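4. Primeira utilização da panela de barro Flolero

Chegou o momento bom! A panela de barro precisa de uma pequena preparação antes do primeiro cozinhado, e vale mesmo a pena: uma Flolero bem curada faz um arroz solto e um feijão cremoso durante muitos anos.

4.1 Curar o barro

1. Passe a panela e a tampa por água corrente, sem detergente.
2. Mergulhe as duas peças em água fria e deixe-as de um dia para o outro.
3. Escorra e encha a panela com água até dois dedos do rebordo.
4. Junte 200 g de arroz já cozido e mexa com uma colher de pau.
5. Leve a lume muito brando até a água engrossar. O amido vai fechando os poros - é normal ver bolhinhas na parede interior.
6. Desligue e deixe arrefecer por completo antes de esvaziar.

CUIDADO: nunca ponha a panela quente sobre pedra ou metal frio. O choque térmico pode rachar o fundo.

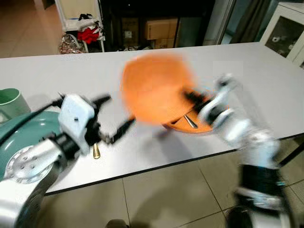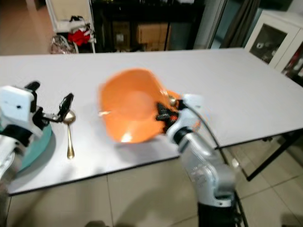
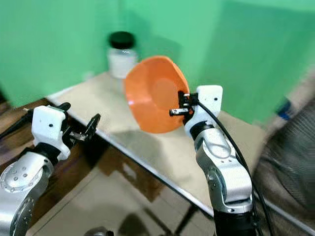
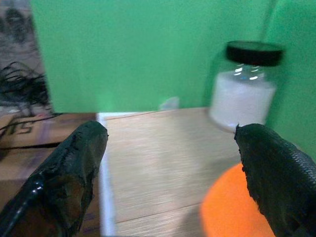

Nas três primeiras fotografias, loiça cor de laranja; na última, frasco de vidro com tampa preta de rosca.

4.2 O primeiro arroz

1. Aqueça a panela em lume brando com um fio de azeite e uma cebola picada.
2. Deite 200 g de arroz carolino e envolva bem.
3. Acrescente 400 ml de caldo quente e tape.
4. Quando o caldo estiver quase absorvido, apague o lume. O barro guarda tanto calor que o arroz acaba de cozer sozinho - uma maravilha!

Nota: em placas de indução, use o disco difusor Fundident (vendido à parte). No forno, comece sempre a frio.

Nota: se a panela ficar guardada muito tempo, repita os passos 2 a 6 da secção 4.1.

Para limpeza e manchas, veja a secção 5.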